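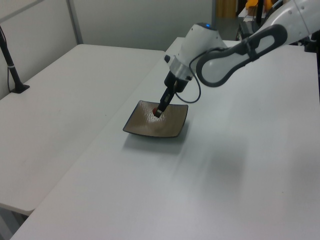

Chapter 4
Plates, Glazes, and the Surface Underneath

By Gifty Nyarko and Theophilus Annan

Chapter goals
After working through this chapter you should be able to tell the well of a plate from its rim and its foot, and say why each one matters to the person carrying it.
Describe a glaze in words another person could use to pick it out of a cupboard.
Judge how a plate will look on a light table and on a dark one before you buy 40 of them.
Set a square plate straight, and know when to leave it crooked.

Words to know
well, rim, foot, coupe, glaze, mottling, speckle, gloss, matte, crazing, sheet

4.1 The plate gets there first

Most students come to this course wanting to talk about food. We sympathize. Food is the interesting part, and it smells better than a chapter on dishes. But a plate is on the table before the food and is often still there an hour after it, holding a fork and an olive pit, and in that time people look at it a good deal more than they realize.

The square plate that opens this chapter has a dark brownish-black rim, a mottled brown-bronze inside, and a gloss that picks up the light near the middle. It sits on plain white. Keep it in mind, since we will return to it several times and will be rude about it only once.

A plate has three jobs. It holds things, it keeps them from running onto the table, and it makes them look like dinner. The first is easy. A roof tile could do it, and in certain restaurants a roof tile has been asked to. The second depends on the shape of the edge. The third depends on nearly everything else, including the table, the lamp overhead, and how tired your guests are of looking at brown.

4.2 Parts of a plate

The well is the flat or slightly sunken area where the food goes. The rim is whatever surrounds it. On a traditional dinner plate the rim is a wide, nearly flat border, handy for thumbs. On a coupe plate there is no border to speak of, and the surface simply curves up at the outside. Many modern square dishes follow the coupe idea, with edges that rise a little and then stop.

A raised edge of this kind will hold a spoonful of sauce. It will not hold soup, although every year a student on the Tredholm campus tries it and every year we mop.

The foot is the ring or ridge on the underside. You rarely see it, but you hear it. An unglazed foot makes a dry scraping noise when a plate is pushed across a table, and over time it leaves fine gray marks on a light top. Run a fingertip around the foot before you buy. If it catches your skin, it will catch the table. Some makers grind the foot smooth, some stick on pads, and some trust you to lift the plate instead of sliding it, which shows a touching faith in people.

4.3 Square or round

Round plates are forgiving. Turn one a little to the left and it looks exactly as it did before. A square plate has opinions. It lines up with the table edge or it doesn't, and once there are several in a row, the single crooked one is all anybody can see.

Square plates also stack well in square cupboards and chip well at the corners. Anyone who has run a dish room will tell you which corner goes first: the one that meets the faucet. Rounded corners help. So does a shallow shape, because a shallow plate tips less when it is set down by a person holding three others.

There is a middle way, and it is common in glazed stoneware. The dish is square in outline but softened, with curved sides and corners that have had the sharpness taken out of them. It reads as square from across the room and behaves more like a round plate in the sink.

As for setting a square plate straight, the usual rule is to match the nearest table edge. This works until two tables are pushed together to make a longer one and their edges don't agree. Pick the table the diner is sitting at and ignore the other. If the seam between the two tops runs anywhere near a place setting, check for a step by passing your palm across it. A wine glass will find that step later if you don't find it now.

4.4 What a glaze does

A glaze is a thin coat of glass melted onto the clay. It seals the surface, gives it color, and decides how light will come off it. Three words will get you through most conversations about glaze.

Mottled means that the color varies in soft patches, with one shade drifting into the next. Speckled means that there are small distinct dots. Glossy means that light bounces off in a bright spot, in the manner of a wet street. A single plate can be all three at once, and our opening plate is.

Mottled brown is the great diplomat of the dish cupboard. It hides fork marks, tea stains, and the faint ghost of last night's curry. It also hides the food, if the food happens to be brown, and a discouraging amount of good food is brown. Stew on a bronze plate looks like a plate with a rumor on it. (That was the rude part.) Put rice, a wedge of lemon, or a slice of white cheese on the same glaze and it looks as though someone planned the evening.

Red does nicely too, and you need very little of it. One cherry tomato against brown-bronze will pull the eye from the far end of a table. Three cherry tomatoes will pull it less, because the eye starts wondering about a pattern. Students tend to doubt this until they try it, which is why Exercise 2 exists.

Gloss needs a word of caution. Under a single strong lamp, a glossy well shows a bright patch that moves as your guest moves. This is pleasant in small doses. Under a row of spotlights it is like eating off a car hood.

4.5 The table has a vote

Hinata Sakamoto, who taught this unit before us, used to put the same dark plate on four different tabletops and ask the class which plate was the most expensive. There was always an argument. The winner was usually the one on the pale matte top, and the student who had argued hardest for the one on the walnut rarely spoke to her again before lunch.

A plain white top does two things for a dark plate. It sharpens the outline, so that the shape is the first thing you notice. It also shows the shadow. On a dark table the shadow of a plate disappears, and the plate seems to be part of the furniture. On a white one there is a soft gray edge along the side away from the light, and the plate looks as if it weighs something.

White has its costs. Every crumb is public. A matte finish with a slight texture is kinder than a shiny one, but it holds on to small dark specks, and you will find yourself scratching at one with a fingernail only to discover that it belongs to the table. Wipe first, then scratch, then make peace.

Shadows from people and things near the table count as well. A broad shadow has a blurred edge when whatever throws it is well above the surface, and a firmer edge when it is close. When you set a table by a window, stand where the guests will be and look at what falls across the plates. You may decide to move the chairs.

4.6 A short case: the Darko dining room

The Darko is a small dining room above a fabric store. Its manager, Ohemaa Agyeman, wanted to replace a set of round white plates that had served for 14 years and looked it. She borrowed two samples. The first was from Dridetti, a square dish in a speckled dark glaze. The second was from Curkance, round, matte, and the color of oatmeal.

Her tables were white. Her menu leaned heavily on beans, roasted squash, and grilled fish. On paper the dark square plate was the obvious choice, and on the table it was handsome, particularly with the squash. Then Senyo Addo, the head cook, pointed to the bean dish, which had vanished.

They did not settle on one plate. The fish and the squash went out on the square dark ones, the beans on the oatmeal. The dish room complained for a month about having two stacks in place of one, and then complained about something else. The white tables stayed. When we visited in July, each square plate was lined up with its table edge to within the width of a finger, and Agyeman straightened one on her way past without breaking off her sentence.

Before you read on

Exercise 1. Choose any plate at home and write five sentences about its glaze without using the words "nice," "rustic," or "earthy." Trade with a partner and see whether they can find the plate in a stack from your words alone.

Exercise 2. Put one small red thing on a dark plate. Look at it from across the room. Add a second and look again, then move the first toward the rim. Write down which arrangement you noticed soonest from the doorway.

Exercise 3. Set a square plate on a light surface and turn the lamp until the bright spot leaves the well. Note where the shadow has gone. Do the same with a round plate, and say which gave you more trouble.

Exercise 4. Find two tables of slightly different height and push them together. Set four places. Explain in one paragraph where you put the glasses.

The next section takes up bowls, which are plates that have given in about soup.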